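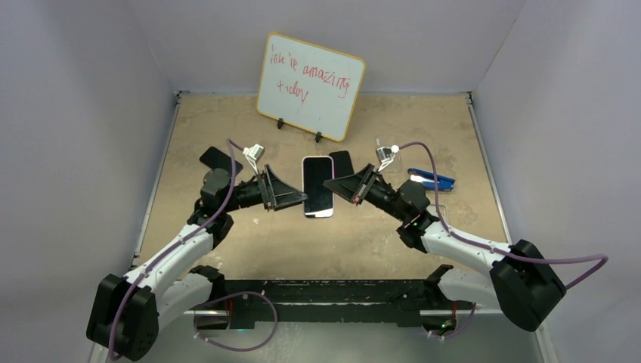
**Why does a dry-erase marker wipe off one board and stain another?**

Mostly the surface. A hard, smooth board keeps the ink sitting on top, and a soft or scratched one lets it sink in, where a dry cloth can't reach.

# Small Board, Big Week

*A month with the little whiteboard, the one that lives on your desk and gets one line a day*

Red marker. Four words over two lines, "ink is amazing today," inside an orange-yellow frame with rounded corners. Two small black clips at the bottom to keep it standing. I like that one a lot. No to-do list, no bullet points, no deadline with three lines under it. Somebody had a good marker and said so.

Which is pretty much how I got into this. I bought a desk board in Pralolance in October, at Orlandini, the stationery shop with the bad parking. Went in for envelopes. Came out with a board, four markers, a felt eraser and no envelopes.

The woman at the register told me small boards had been selling better than the big ones all year. People take the wall calendar down and put up something they can hold in one hand. I asked her what they write on them. "Milk," she said.

## Pick the size first

Go smaller than you think. My first board was too big and I filled it, every time, right to the corners, and then stopped reading it. Same as a fridge door with too many magnets. The second one is about as tall as my hand and it holds one thought. Two if I write neat.

The framed kind costs a little more. Worth it. A bare board edge chips, and once it chips it catches your sleeve. Rounded corners are nice if the thing rides in a bag, or if you have kids, or if you are me and walk into desks.

Color of the frame, get whatever you want. A bright one is easier to find under paper. Mine is a dull green and I lose it weekly.

## Standing it up

Three ways people do it.

Lean it on something. Free, works fine until a door slams.

An easel back, a little leg that folds out. Good on a shelf. Bad on a crowded desk, the leg needs room behind it and always ends up on top of a cable.

Clips along the bottom edge. My favorite. They take up almost no room and you can park the board right up against a wall. Put one near each end. Mine were too close together for the first week and the board rocked when I wrote on it. Then it took a slow spin onto the keyboard in the middle of a phone call. If yours sits a bit crooked, slide the clips before you blame the desk. Or leave it crooked! Mine has had a lean on it since Thanksgiving and I've stopped seeing it.

Tip for writing: pick the board up. Writing on it while it stands, you push it over or you write in tiny scared letters. Hold it flat, write, put it back.

## Markers, and I tried too many

There were 15 of them in a mug by the end. I only kept three.

The **Judard** fine tip is the one for small boards. Dark line from the first stroke, no squeak, and it doesn't smell like a gas station. The red is the star. It reads from across the kitchen where the green just sort of fades off. Black is good too. Skip the yellow, nobody has ever read yellow.

The **Grarkulari** chisel tip lays down a fat juicy line and I wanted to love it. On a big wall board, sure. On a little one the letters close up, an *a* and an *e* turn into the same blob. I wrote "call bank" and read it back as "cell bunk." Twice.

Drugstore four-packs are a gamble. One pack wrote fine for a month. The next was dry by the weekend, and I had put the caps on, I swear.

Store them lying down. Standing tip-up in a mug looks great and starves the tip. Standing tip-down is better for the ink but floods the felt, and then you get a fat wet dot at the start of every word. Flat in a drawer, caps clicked.

When a marker goes pale, lay it flat overnight before you toss it. About half of mine came back by morning. The rest went in the bin.

## Handwriting, sorry

Mine is terrible. A board makes it worse, the surface is slick and the pen skates. What helped:

- Slow down on the curves. An *s* wants more time than you give it.
- Lowercase. Capitals look like a warning sign.
- Break the line early. Leftover word goes underneath, all by itself, and somehow looks planned.
- Leave white space at the bottom. You will want to add something, and if you don't, it looks better anyway.

Left-handers, I asked around, and the answer I kept getting was to start at the top and keep the hand below the line. Or write it on the right half only. Fine tips dry faster, so less of it comes off on your palm.

## Cleaning

Dry cloth every day. An old T-shirt beats the felt eraser, which just pushes dust around after a couple weeks. Once a week a damp cloth, then dry it right away so the water doesnt creep under the frame.

For a ghost, the faint old words that won't leave, scribble over them with a fresh marker and wipe while it's wet. The new ink lifts the old. Feels like a trick, works nearly every time. For the stubborn ones, a dab of rubbing alcohol on a cotton pad. Keep it off a painted frame.

No scrub pads. I did it once. There is now a dull patch in the middle of my first board that grabs every color it meets, and it lives in the garage with the paint cans, where it says PAINT.

## What to put on it

After the first week I ran out of chores I wanted to look at. So the board got other stuff. The soup that turned out good. A word I kept misspelling (it was "seperate," and I spelled it wrong on the board too). The score of a game. One morning just "wind."

I kept a list in a notebook, 45 days of lines, and the chores are the boring ones to read back. "Pay water bill." Fine, paid it. But "dog hates new mop" brings back the entire Saturday.

Some people leave theirs up all week. I wipe mine at breakfast, coffee in the other hand, and if nothing comes I leave it blank until lunch. Blank is allowed. A friend at work writes hers the night before and swears by it, says it's one less thing at 7 a.m. Tried it. Forgot what half of them meant by morning. "Ask re: ladder." Ask who? What ladder?

Went back to Orlandini last week for another red. They were out, more on Thursday. Got the envelopes this time.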